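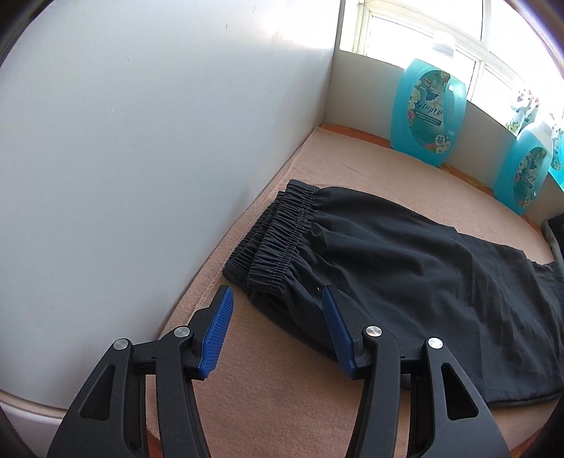
Welcome to the laundry page of the Keltum gallery. Keltum is the software we write at Amovix for handling cloth: the part that looks at a garment and works out what it is looking at, the part that decides where to take hold, and the part that turns that decision into a path for the jaws. Most of our gallery pages are screens full of plots, and we do love our plots, but every so often it's nice to have a page where you can see some actual pants.

If you've come over from the towel pages, much of this will be familiar, and you're welcome to skip down to the bit about waistbands. If you're new, pull up a chair! Uliana Tymoshchuk wrote nearly all of the perception code, Damian Bühler wrote the planner, and I look after the tooling in between and (as you can probably tell) the gallery text.

## Black pants on a peach towel

Folded pants, waistband toward the upper left, with the tip of the right jaw up against the near edge of the fabric and the left one still over bare towel. The ribbed blue pads are what we care most about for the planner, and the gathered elastic is what we care most about for the perception side.

### What the perception code looks for

Uliana's segmentation step starts with the easiest question, cloth or background, and black on peach is about as kind as it gets. The trouble begins inside the outline. Matte black fabric gives you very little shading to work with, so a soft fold in the body of a garment can vanish almost completely, and the early version of the code would cheerfully report one smooth flat sheet where any person would see layers.

The waistband is a different story. All those tightly bunched pleats make a strong repeating texture, and the line of gray stitching helps too. The detector now goes looking for that kind of texture first, settles on a direction for the waist, and only then tries to make sense of the rest. I remember how pleased Uliana was the afternoon she switched the order around – it was a change of a few lines, and she had spent most of a week convinced that the answer would be a bigger network.

A doubled waistband, with one layer showing behind the other, is still awkward. The two edges run close together and the code likes to merge them into one fat band. There's a setting called `band_split` that controls how eager it is to separate them. Turn it up too far and every pleat becomes its own garment, and you get a very long and very silly list in the log.

Bright windows deserve a mention as well. Where the panes wash out to nearly white, we mask the area before anything else runs and ask the later stages to leave it alone. The wide lens bends straight walls into curves, so the outline is corrected before it gets measured, and the dark corners are masked in the same pass.

### What the planner does with it

Damian's planner gets an outline, a waist direction and a set of candidate grasp points. For each candidate it imagines the jaws closing and gives the result a score. A few things go into that score:

- how much fabric would end up between the pads, and how much bare surface
- whether the fingertips can get to the edge without plowing into a fold on the way
- how close the grasp is to a seam or a band of elastic
- whether anything upright is standing near the path

That last item sounds fussy until you have a shelf or a ledge at the back and big bottles of laundry liquid standing in front of it. Translucent plastic is hard on a lot of depth code, and our obstacle map used to put holes right through the middle of bottles. Now anything with a solid-looking cap or label gets filled in below and to the sides. The big turquoise one near the waistband, with its white cap and flowery label, is a good example of something we want treated as a solid block with a generous margin, handle and all.

The planner keeps the best 4 candidates and throws the rest away. It used to keep 36, and Damian will tell you (at some length, and with a great deal of charm) that he misses them. They made for wonderful pictures, but replanning took around 24 seconds on the office machine and people wandered off to make coffee.

### Prekadwood, our replay viewer

Prekadwood is the viewer we use for stepping through a session, and it's my own corner of the project, so please forgive me if I go on. You load a session, drag the slider, and the outline, the waist arrow and the candidate grasps appear over the camera view. The fingertip overlay is drawn from the position of the pads, so you can compare the planned contact with where the jaws are.

Version 2 added notes, and they've become my favorite part. You click anywhere, type something, and it stays attached to that moment. Uliana's tend to be precise. Damian's tend to be questions. One from the Renaud building sessions just says "is this lint or a label?", and I can report that small white specks on dark cloth are now filtered out before the label detector gets to see them.

### Coming up

We hope to have pages on sleeves and on fitted sheets up by March, sheets being the ones everybody asks for. The outline code is in decent shape for those, the planner needs a good deal more patience, and I still have to make the Prekadwood slider behave on long sessions. Do write to us through the Keltum contact page if you spot a mistake in any of this, or if you have a garment you'd like to see us try.

*Page last updated Friday, January 29, 2021.*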